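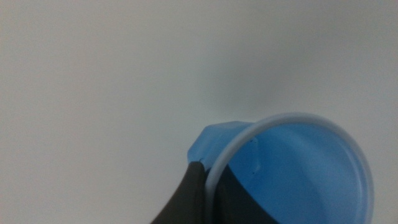 p. 11

Unit 3, Work and machines (J. Heywood)

Cup by the rim, one finger inside, one outside. Same pinch a person uses. Keep for the Culell case.

Culell canteen, dish room. Before: 9 people on trays and cups. After the Lurnow arm: same 9, differnt jobs. Less lifting, more watching. Sorting still by hand.

What changed for staff
- pace set by the arm, breaks moved
- new task: clearing jams (who gets trained? who gets paid for it?)
- less talk on the line, see interviews, p. 82

Pay grade stayed put until August. Why? Discuss in pairs, then read Miranda report, secton 3.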